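Run 111

The club met in the room above the Vodton library, and the season's task came from Dallotard as a two-page PDF. Move the croissant from the counter to the tray. Score on 90 seconds, simulation only, one arm. The team called its controller Ambaye and left the version number at 6 because changing it broke the log parser.

In January the planner had treated the marble as an obstacle and refused to go near it. By run 111 the collision margin was fixed and the remaining fault was in the grasp selector, which ranked the coaster above the pastry. It had a clean round edge. The croissant had none.
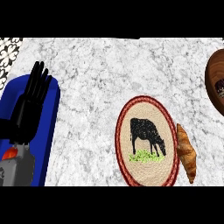
The youngest member proposed deleting the cow. The others pointed out that the rules fixed every texture, cow included, and that the judges at Retodska would load their own copy of the kitchen anyway. She went back to the selector and read all 537 lines of it from the top. On line 90 she found a sort in the wrong direction.

She changed one character, saved the file and queued run 112. The old desktop took a while to load the marble. Someone closed the window against the traffic. The timer in the corner of the screen went to zero and began counting up, and she pulled her chair closer to the desk.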